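# Hot toddy, minus the folklore

Every winter someone tells me a toddy cures a cold. I doubt it. I do like one in November, though, so I make it properly.

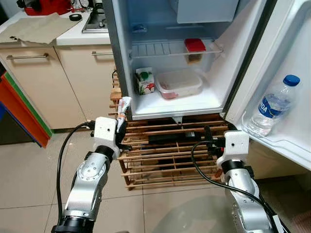
Start with the whisky, 50 ml of a cheap blend. Mieke Dewulf swears by a peaty single malt, but I've tried hers and the lemon flattens it.

1. Warm the mug with hot tap water, then tip it out.
2. Stir two teaspoons of honey into the whisky.
3. Add the juice of half a lemon.
4. Top up with 90 ml of water, just off the boil.

Cloves? Three at most — any more and it tastes of dentist. I leave out the cinnamon stick, which does very little in the time it takes to drink the thing.

Taste before adding more honey. Most recipes use twice what I do, and I can't say why.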